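Prulero Opens Its Pattern Closet: 30 Out-of-Print Sewing and Quilting Patterns Return February 7

Hirkdale, 8 November 2021

For immediate release

Hi everybody! I'm Tincuța Pascu, and I am Prulero. I draw the patterns, stuff the envelopes, answer the email and now I write the press releases too, so please bear with me. I have news and I've been sitting on it since summer.

On February 7 I'm bringing back 30 of my old patterns, all of them ones I let go out of print when I moved from Cleton to Hirkdale. That's 22 quilt patterns plus eight small sewing projects (zip pouches, a needle book, the apron with the crossed back that people still write to me about). Every one has been redrawn and retested, and the apron finally has a pocket that sits where a hand would go. I'm so happy with that pocket! 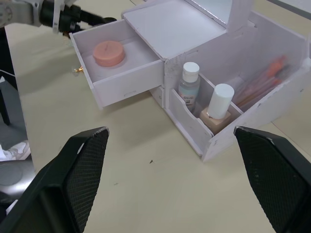

The old instructions were written for people who already knew what I meant, and a lot of you told me so. The new ones have a diagram for each seam, a cutting chart on one page so you can pin it up by the machine, and yardage for both regular and wide backing fabric. I also fixed the border math in Simon. If you made Simon the first time around and ended up with a strip too short, I am sorry, it was me - email me your old receipt, or just tell me the sad story, and I'll send you the new version free.

Prices are simple. Printed patterns are $16 each and the PDFs are $7. The PDFs come in letter size and also as one big sheet for the copy shop, which I know some of you much prefer to taping pages together on the living room floor. Shops that want to carry the printed ones can write to me for wholesale terms, and the minimum order is small because I remember being a small shop.

There's going to be a sew-along too. We'll start with the needle book, since it takes an evening and uses up scraps, and then go on to Simon for anybody who wants a bigger project to get through the cold months. I'll post each step on the Prulero blog in the morning, or by lunch if I get distracted, and you can share your blocks in the comments. It's free and you don't have to sign up for anything.
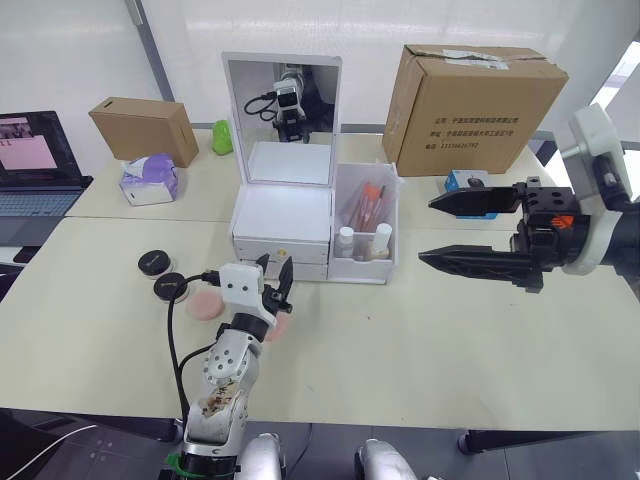
A few of my testers have already finished their quilts, and the colors they picked are nothing like mine. One did the whole top in browns and mustard and I want to steal it. I'll be showing their quilts on the blog through January, with fabric lists where they kept track (not everyone did, and I never do either).

Preorders for the printed patterns open in the middle of January. I'm having a modest first run printed, so if you have your heart set on paper, that's the time to grab it. PDFs won't run out, obviously. International orders are fine, though the mail has been slow lately and I'd plan on a wait.

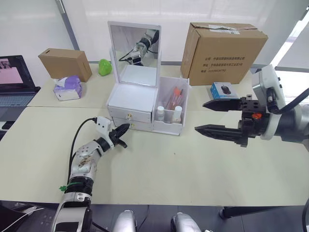

Will the patterns you're still selling now go away when the old ones come back?

They'll all stay in the shop at the same prices, and you can mix old and new in one order so you only pay shipping once.

For review copies, wholesale questions or pictures of finished quilts, reply to this release or use the contact form on the Prulero site and it comes straight to me.

Tincuța Pascu
Prulero, Hirkdale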